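Search the archive: Search this list Go Advanced

Print this message | E-mail this message

List: garment-manip
Subject: Re: Two-handed folding, relative pose between grippers
Date: 05/02/2020

On the earlier message from the Tendurance side:

> We trained on the first release of the Zullano folding set and can't
> reproduce the number in your note for pants. Towels and T-shirts are
> fine. On pants our policy closes the two grippers at different times,
> and the later one often gets only the top layer. We feed each wrist
> view through its own encoder and predict each gripper's motion in its
> own starting frame. Is the relative pose between the two grippers an
> input in your version, or do you recover it some other way? Also, how
> many demonstrations went into the pants split, and were they all
> recorded on a table?

Taking these in order.

1. Relative pose. Yes, it is an input. At each step the policy gets the pose of the left gripper expressed in the frame of the right one, for the current step and the one before it. The first draft of the note left this out of the input table, and I should have corrected that sooner. Without it, our pants result drops to a level close to what you describe, with the same failure: one side closes early, the cloth shifts, and the other side comes down on fabric that has moved. Towels hardly change. They are forgiving about where the second grasp lands.

To get the relative pose, both trajectories have to be in one map. We run the mapping pass first, with one gripper carried slowly through the room, then localize both sides against it. If you build a separate map per gripper and align them afterward, expect the error to be too large for thin hems. We tried this with the Hwang alignment script and dropped it.

2. Timing. Check your latency compensation before you retrain anything. The two video streams in the first release are synchronized to the nearest frame at 60 frames per second. The gripper width signal is not. It has its own clock, and the offset differs between the left and right units. The second release has corrected timestamps. If you are still on the first, the offsets are in the session headers, and you have to subtract them yourself. The loader does not do it.

3. Counts. The pants split has 1419 demonstrations after filtering, out of 2000 recorded. Most of the rejects are localization failures, usually when the gripper is close to a plain sheet or a blank wall and the tracker has nothing to hold on to. The rest are episodes where a gripper leaves the mapped volume. We did not reject episodes for being clumsy. Regrasps are in there, and I would keep them in, as removing them made the policy worse at recovering from a bad first grasp.

4. Surfaces. No, they were not all on a table. Tables are the largest group, followed by beds and then floors. Training on tables only and testing on beds gave 31 points less than the mixed split on the same garments. A mattress gives under the fingers, so the height at which the fingertips meet the support is not constant, and the table-only policy tends to stop short. Tiled mats on top of the bedding are easier for the tracker than bare sheets, and the edges between tiles make decent features.

The wrist view also carries more context than you may expect. With the wide lens, the second gripper is often visible in the first one's view at the moment of approach, and this gives the encoder a second cue for the relative pose. Masking the other gripper out of the image cost us a few points even with the relative pose supplied.

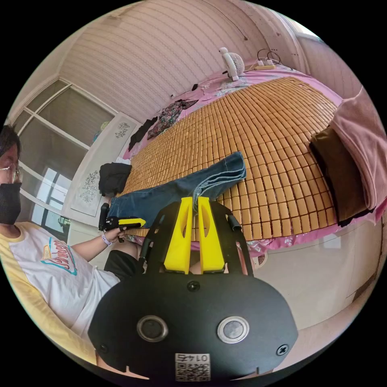

Fig. 2. Pants on a bed, seen from one gripper. The other is at the far end of the jeans.

5. Evaluation. The pants success rate in the note is 71 percent, scored on the final fold only. If you score each grasp separately, as the Forodov protocol does, you will get a different number and the two can't be compared. We count a fold as a success when both legs overlap and no part of the waistband is turned under. A crooked cuff is not a failure.

One thing I can't explain yet: stiff denim does better than soft knit pants of the same size, by a wider margin than it does in the single-arm baseline. It may be that knit stretches between the grippers when the relative pose has a small error. We plan to run this with added pose noise in June and will post the curves to the list.

If you rerun with item 1 in place, please send the per-surface results along with the total.

Related messages in this archive

Two-handed folding, relative pose between grippers
Zullano second release: timestamp corrections
Re: Tracker loss on plain bedding
Forodov scoring for multi-step folds
Map alignment across two devices
Re: Single-arm baseline, knit vs. denim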